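# Handout 4: Looking after the compressor

Notes for 13th February, Armindo Mendes
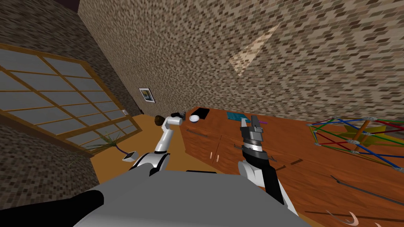

**How often should the tank be drained?**

At the end of every working day, with the pressure let down first. Air carries moisture, the tank collects it, and the tank has no opinion about where it goes next. Your handpieces do.

## The log

Write down the hour meter every morning. The practice in Inevell wrote "fine" for eleven months, a touching record of optimism and of very little else.

Our teaching unit, the Lamitz, follows this schedule:

| Hours | Job |
|---|---|
| 100 | First check of belt and fittings |
| 975 | Order the intake filter and service kit |
| 3,000 | Full service, valve plate included |

The kit goes on order at 975 so that it's on the shelf when the filter is changed at the next quiet moment. Coelho delivers when Coelho feels like it.

## Symptoms worth a phone call

- Motor runs with every handpiece hung up: suspect a leak. Soapy water on the joints, then listen.
- Slow to build pressure: look at the intake filter before blaming the pump.
- Oil at the syringe tip: stop using the unit. Do not "see how it goes."
- Breaker trips on start-up - leave it off and call the technician. Resetting it five times is not a diagnosis.

Yasir Lodhi takes the practical on dryers. Bring safety glasses and last July's Prernirlow worksheet, including those of you who have been meaning to finish it.

Reading for next time: desiccant cartridges, pages as marked.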